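Visit report: the training cell at Rulwood
22/06/2025

We got to the Rulwood site just before ten and signed in at the goods entrance. The main building belongs to Clallard, who make packing lines, and the part we had come for is a long room upstairs. Parking is at the back. Use the second gate, as the first is for lorries.

The visit was to cell 29, a single arm with a two-finger gripper, used for household handling work. It is bolted to a steel plinth with a bench in front of it and a low fence on three sides. The fourth side has a light curtain. The control cabinet stands outside the fence, so the drives can be reset without anyone going in.

Most of the talk was about fingertips. The cell closes its gripper on all sorts of shapes and the tips wear on the inner faces first. They are swapped every 200 hours of running, or sooner if the morning check shows a gap when the gripper is shut. The check is a strip of paper pulled through at three points. If it slides out at any of them, the tips come off. Two screws hold each one, done up with a torque driver kept on a hook by the cabinet. After a swap the arm touches off against a steel pin and the new offset goes in the log. The log was at entry 3138 when we looked.

The cabling is less tidy. The gripper lead runs down the outside of the forearm in clips and has been replaced twice at the wrist, where it bends most. Pliltano, who look after the arm under contract, have now fitted a longer loop there and will look at it again in August. The cabinet filter gets a vacuum when the room is cleaned, and the spare sits on top in its bag.

Every task is run in simulation before the arm gets it. This is done with a package called Boiko on a desk next to the cell. The model has to carry the same finger length as the real gripper, and that number is copied over from the log by hand. One of our party asked if it could be sent across automatically. It could, but the two machines are on separate networks. A past mistake of a few millimetres cost them a morning, so a second person now reads the figure back.

We saw a set of 43 kitchen runs being checked on the desk screen. The operator steps through the close views and looks at where the finger sits against the things near it.
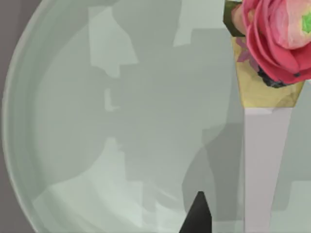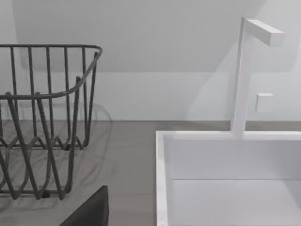

Simulated close views with the gripper finger at the bottom: first by the bowl and flower, then by the dish rack and sink.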